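March, Flisville workshop
Notebook entry, chores bench

Lid work again. The question from Nulton was whether the arm could be trusted with small household boxes by summer: open, put something in, close, leave the glass in one piece. My answer for now is no for closing and a cautious maybe for opening.

State of the set: 117 hand demonstrations kept, 9 thrown out for lost tracking. The Sperling policy was trained on those plus the older drawer set, 815 in all. Opening is passable if the box starts square to the table edge. Turned a little, it pushes the whole box away and carries on as if the lid had moved.

Closing is worse. It lets go too early and the lid drops. A person slows down over the last bit without thinking, and the demonstrations don't show that clearly at our sampling rate.

Two-handed recording, one gripper either side of the box, lid up, compartments facing the operator:
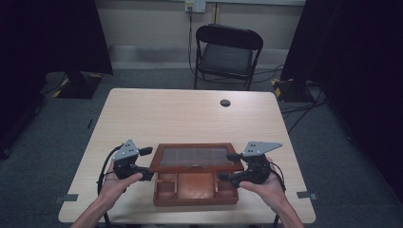
Still to do

Re-record closing at half speed, both hands on the lid until it is down. Vary the box angle between takes. Ask Brerance for softer finger pads, as the present ones slip on varnish. Do not start on sorting things into the small compartments; the target of nearly 900 takes is for the lid alone.

Last updated: March, 16:40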